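Breveo Bench

The Breveo Bench is a two-arm tabletop robot cell sold by Kinik, a maker of small automation equipment. It is offered as a complete kit to colleges, research groups and companies that want to try out sorting and handling jobs before buying larger machines. A hosted version, in which customers book time on a cell remotely, is sold under the name Ledine.

Design

Both arms are bolted to a single metal rail along the front of the work surface. Each arm ends in a two-finger gripper and carries its own wrist camera. The standard enclosure has three walls, held at the corners by aluminum posts. The arms can be run separately or as a pair, and the control software, Ots, comes with the kit.

Sorting task

The starter task supplied with Ots is sorting toy building bricks by color into three trays. Bricks in blue, yellow and brown are placed loose on the table, and each color is given its own tray.

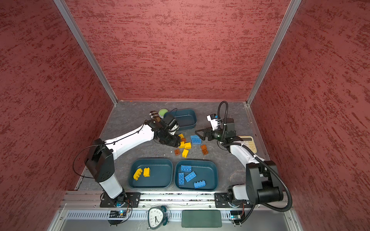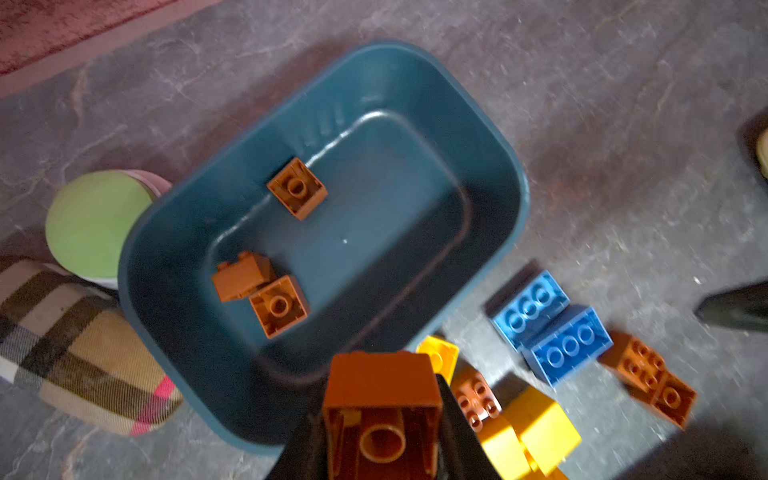
Wrist view of the blue tray, and an overview:

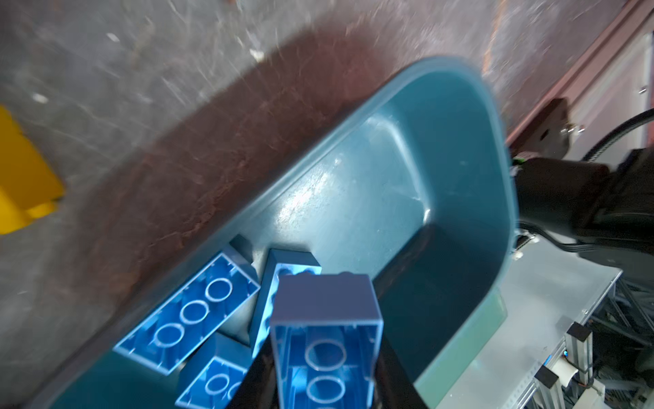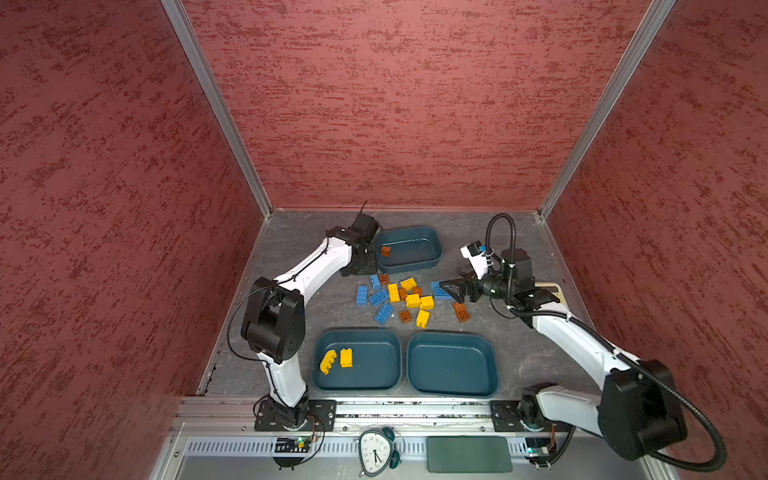

Versions and price

Kinik sells the Bench in two versions. The base kit costs $3000 and includes the arms, rail, grippers and a one-year Ots license. The enclosure is an extra $500. A full cell weighs 57 pounds without its computer and ships in two crates. The license can be renewed yearly, and arms already in use keep working on the last installed release if it lapses.

Ledine bookings are made in blocks of 7 hours. Staff at the host site reset the table between blocks, and customers can download their recordings afterward.

Reception

Reviews have generally praised the short setup time and the printed manual. Common complaints concern the cables, which need to be checked for slack before long runs, and the limited choice of fingers for the grippers. Some buyers have also asked for a longer rail. Kinik added a second set of fingers to its parts list in October.

See also

Pick and place
Robot gripper
Machine vision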